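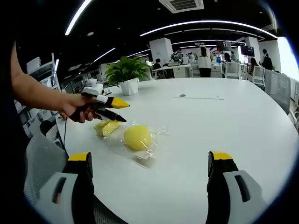 Stastley asked if visitors get to hold the grippers themselves or only watch. They hold them. One per visitor, a host at the table the whole time, see item 4.

OPEN DAY WALK-THROUGH — SAFETY CHECKLIST WITH COMMENTS
Drorkton site, main floor
Visit: Saturday, doors 10:00
Filled in on the walk, sorry for the shorthand. OK = fine. FIX = before doors. WATCH = host keeps an eye on it.

Getting in and around

1. Front door and sign-in — OK
278 signed up as of this morning. Badges printed, lanyards not. Breakaway lanyards only please, the plain ones catch on things. Box is at the Zindgate desk.

2. Exits clear — FIX
Back exit had two flat-packed carts leaning next to it. Moved one, other is too heavy for me. Needs to be gone Friday night.

3. Group size — OK
Max 30 on the floor at a time. Stastley wanted more, answer is still no. Next group waits in the lobby, not in the hallway.

Demo table

4. Hand-held grippers — WATCH
Fingertips checked, nothing cracked, screws tight. Pinch is mild but it is a pinch. Host says "fingers out from between the tips" before handing over, every single time, also to the grown ups. Long sleeves rolled up.

5. Cables — FIX
Anything coming off a hand tool goes back toward the host side or down through the hole in the table. Not across the front where people stand. Tape is in the second drawer. Yes the good tape.

6. Things to pick up — OK
Soft stuff only. Sponge, fruit, bagged is fine. No glass, no mugs, no knives even plastic ones. Fruit is not for eating after forty people have squeezed it — put that on the card. Plastic bags back in the bin between groups, small kids grab them.

7. Chairs round the table — FIX
Push them in or take them away. Wheels. I caught my shin on one this morning. Two stay for anyone who needs to sit.

8. Batteries and chargers — OK
Charging happens in the side room with the door open. Not on the demo table. One charger had a bent plug, thrown out, replacement ordered. Sundaram has a spare if it dosen't come.

9. Staff run-through of the demo — OK
Did it with the desks staffed as usual. Noise fine. Instructions could be heard at the table, less so near the windows. Talk louder or stand closer.
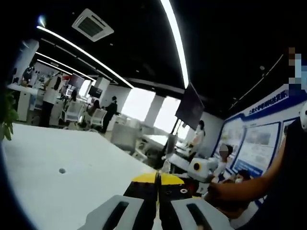 10. Poster board — WATCH
People stop to read and block the way past the table. Host moves them along nicely. Check the feet of the board, and check it again after lunch.

11. Hanging TV — OK
Mount tested by hand, no play. Remote is missing again. Volume stays low.

12. White machines on the benches — WATCH
Look, don't touch, unless a host is running it. Signs say this but they are A5 and nobody reads A5. Reprint bigger. Stop button shown to every host, not just described to them.

People and paperwork

13. Host briefing — FIX
9:15, by the plant. Sundaram crew hasn't confirmed. If they don't show we run one table, no improvising.

14. First aid kit — OK
Restocked. Burn gel expired, swapped. Eye wash good until March.

15. Extinguishers — OK
Tags current. One was behind a coat. Coat moved.

16. Photo consent — WATCH
152 forms back so far. No form, no photo, and ask again at the table anyway. Stickers on badges for people who said no.

Open items: 2, 5, 7, 13, plus the A5 signs. Will go round again Friday after five. If you fix one before then write it on this sheet — don't just tell me in the hallway, I wont remember.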